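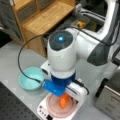

Juška table set, gallery

On this page we collect some views from our work at Plasura in Tromisgate. We are gathering examples for a learning system which has to pick up small things and put them in another place. Each example is one short attempt, started and stopped by an operator. The set now holds 3,148 attempts, and 1,787 of them are labeled.

The arm at the table. The operator guides it by hand controls, and the program Gravatik saves the joint positions and the video together. We keep also the attempts which failed, with a note about what went wrong. One session is 35 attempts, then the operators change.

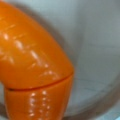
The wrist view is the one we discuss most in our group. It is saved at the same rate as the other views, and every attempt must have it, otherwise we remove the attempt from the set. At so short a distance the shiny orange plastic fills a large part of the picture and gives many small bright spots, while the pale bowl behind it stays quite even. The labeling people first marked such spots as separate things, so in May we wrote a clearer rule for them and checked 434 labels again.

More views will be added when the next part of the labeling is ready. If you wish to use the set for teaching, please write to us through the contact form and tell us the name of your school.

Page updated 9/16/22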